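Zendent (vocal group)

Zendent is an American vocal group formed in the town of Justthorpe. It has 4 members and sings a mix of show tunes, hymns and pop ballads in close harmony. The group is best known for the charity single "Staniforth", which raised money for flood relief.

Background

The members met in a community theater chorus and first sang together as a group at a benefit supper in June. Leanne Oakley, a former school music teacher, became the group's arranger and sings the alto part. In its first two years Zendent performed mostly at churches, county fairs and weddings. It recorded a short demo in a rented house outside town, with bedding hung over the windows to cut down on echo.

"Staniforth"

"Staniforth" was released on 14 November 2018. Oakley wrote the song after the river at Brillcombe flooded and damaged 119 homes, among them the house where her aunt lived. The lyrics do not mention the flood directly. They describe a person walking home along a road, named Staniforth, and looking for a light in a window.

The single was sold as a download and as a CD, with a live version of the hymn "Abide with Me" as the second track. All proceeds went to a local relief fund, which used the money to replace household goods such as beds, stoves and microwave ovens. A launch concert at the Brillcombe high school gym drew an audience of 518. Two further concerts were held in Justthorpe the following spring.

Reviews in the local press were mostly favorable. One reviewer praised the unaccompanied opening verse but found the string part in the last chorus too loud.

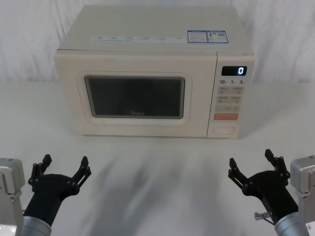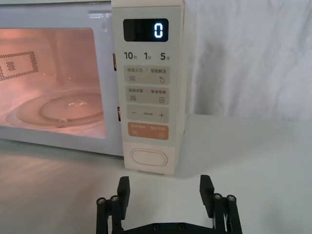 Later work

Zendent released a full album, Lamps on the Hill, the next year. It contains a new recording of "Staniforth" without strings, along with nine other songs. The group toured by van in support of the album, playing small theaters and college halls. The baritone left after the tour and was replaced by a singer from the same theater chorus. Oakley continues to write most of the arrangements, and the group still performs at Brillcombe once a year, with ticket sales going to the town library.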